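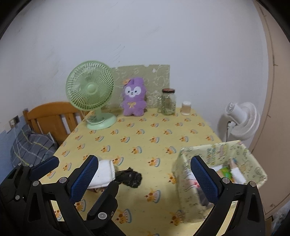 Summer Heat in Sheltered Housing: Speaker Notes

Slide 1. Welcome colleagues from Andach and Tullmont. Questions will be taken at the close.

Slide 2. The Wike survey covered 1,424 tenants in 58 schemes. Flats facing south were the hottest by late afternoon. Pause for the chart.

Slide 3. Sarkedgate has fitted outside blinds to 14 schemes. Tenants were consulted in January.

Slide 4. Ask members to note the revised guidance on night-time window opening. Copies are by the door.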